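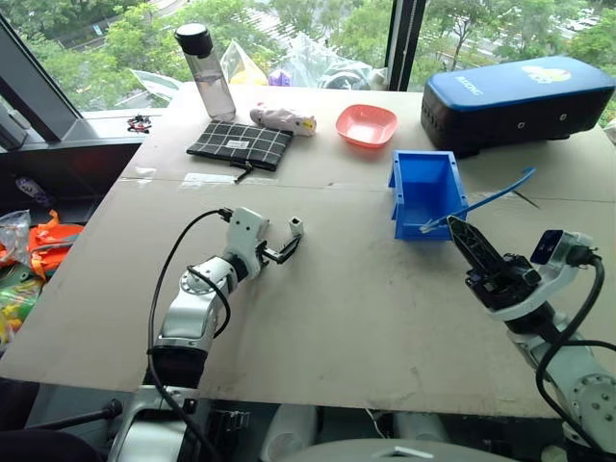 Luana Meireles
Research engineer, household manipulation group, Griltport

Publications > Household Manipulation > Clearing and Sorting > Section 5

Overview Methods Results Data Contact

Last updated: September 3, 2026

5. Results on the table-clearing chores

This section reports the trials in which a two-armed robot was asked to tidy a table of ordinary belongings. The earlier sections cover the hardware, the training data and the rules for scoring. We ran 414 attempts across eight chores, all of them drawn from the Szűcs chore list with small changes to the wording. Of these, 161 were finished with no help from a person. An attempt counted as finished only if every item named in the instruction ended up where it was supposed to be and nothing was left hanging over a table edge.

By that measure the answer to our main question is no. A robot that completes fewer than half of its attempts can't be left alone with a table, and most people would find it quicker to do the job themselves. The total hides large differences between items, however, and those differences are the more useful result.

5.1 Setup

Figure 5 shows the kind of workspace used. Both arms reach onto a large beige tabletop from the near side, and each ends in a gripper. A blue plastic bin stands open toward the right, with a long blue-handled tool lying across it. The other belongings are mostly along the far edge, including a water bottle, a black pouch with a white grid pattern, a small pink plush toy, a small square bowl and a large black and blue padded box. Windows run behind the table, and we did not cover them. Daylight was allowed to change through a session, which made the results worse and, we think, more honest.

Figure 5. Table-clearing workspace with both arms and a mixed set of household items.

Instructions were given as one typed sentence, such as "put the soft things in the bin" or "move everything to the left side." The operator, Heloísa Batista in nearly all sessions, typed the sentence, started the timer and kept a hand near the stop switch. She was allowed to step in only if an item was about to fall or an arm was about to strike something. Each time she stepped in, the attempt was scored as assisted, even when the robot went on to complete the chore.

Two controllers were compared. Otel plans a grasp from a single view and then carries it out without looking again. Ciltotitz takes a new view several times during each reach and can change its mind partway. Both used the same arms and grippers.

5.2 What the robot could do

Soft items with some height were the easiest. Plush toys were picked up on the first try in most attempts by either controller. A soft body gives under the fingers, so a grasp that lands well off center still holds. The same was true of cloth pouches, provided they weren't lying completely flat. When a pouch did lie flat, Otel often closed on air just above it. Ciltotitz would usually come down a second time, and the second try tended to work.

Small bowls came next. The robot took them by the rim, which is also how a person would do it, and set them down level more often than we expected. Trouble came when a bowl was close to a taller object and the gripper had no room to open. Neither controller learned to push the neighbor aside first. A child would do this without being told.

Water bottles gave mixed results. Clear plastic is hard to see against a bright window, and the depth readings on a clear bottle were poor at most hours. The cap was usually found, and many of the good grasps were really grasps on the cap or just under it. That is fine for moving a bottle a short way across a table. It isn't a method we would trust for carrying one across a room, and we didn't try.

5.3 What it could not do

Long, thin tools were the worst group by a wide margin. A scraper or spatula lying across the rim of a bin touches the world in only one or two places, and it swings as soon as it is touched anywhere else. The robot needed to grip near the balance point, lift straight up, and then turn the tool to match the place where it was going. Either controller could manage one of these steps. Getting all three in order was rare. The common failure was a grip close to one end, after which the tool rotated in the fingers and struck the side of the bin.

Bins caused problems of their own. If an instruction called for a tool to go in a bin, and the tool was already resting partly inside it, both controllers tended to treat the job as done. We argued over how to score this. In the end we kept to the rule in Section 4, which says that the whole item must be inside unless it is longer than the bin, and we added a note to the records so that others can score it differently.

Large light boxes were too wide for either gripper. They had to be pushed, or squeezed between the two arms. Pushing worked when the path was clear. The two-arm squeeze was attempted by Ciltotitz only, and it was slow. The arms had to arrive at nearly the same moment, and when they didn't, the box slid away from the first arm toward the second.

Thin sticks lying flat on the board were mostly ignored. We can't say whether they were seen and judged too hard, or never picked out from the stains and seams of the tabletop. The saved views suggest the second explanation for Otel. For Ciltotitz the picture is less clear.

5.4 Time and attention

Speed was not scored, but it matters to anyone who might want such a machine at home or beside a packing bench. Even the good attempts were slow. Batista's notes from the May sessions mention long pauses before each reach, and she wrote more than once that she could have cleared the table while waiting for the second item. She also noted that watching the robot was tiring. A failure could come at any point, so she could not look away and do other work, and the labor saved was therefore close to zero.

A shop-floor setting might be kinder. Items there can be limited to a known set, the light can be fixed, and tools can be stored in a holder so that they always face the same way. Most of the failures listed in 5.3 would shrink under those conditions. Homes offer none of them, and people aren't likely to rearrange their belongings for the sake of a gripper.

5.5 Limits of these results

All trials used one table height and one pair of arms. The same operator laid out the items in nearly every session, and she may have developed habits in how she placed them. We asked her to vary the layout but did not measure how well this was done. The instructions were short and in plain English only. Wet or greasy items were left out entirely, which removes a large share of real kitchen work. Section 6 takes up the assisted attempts and looks at the point in each chore where the operator had to step in.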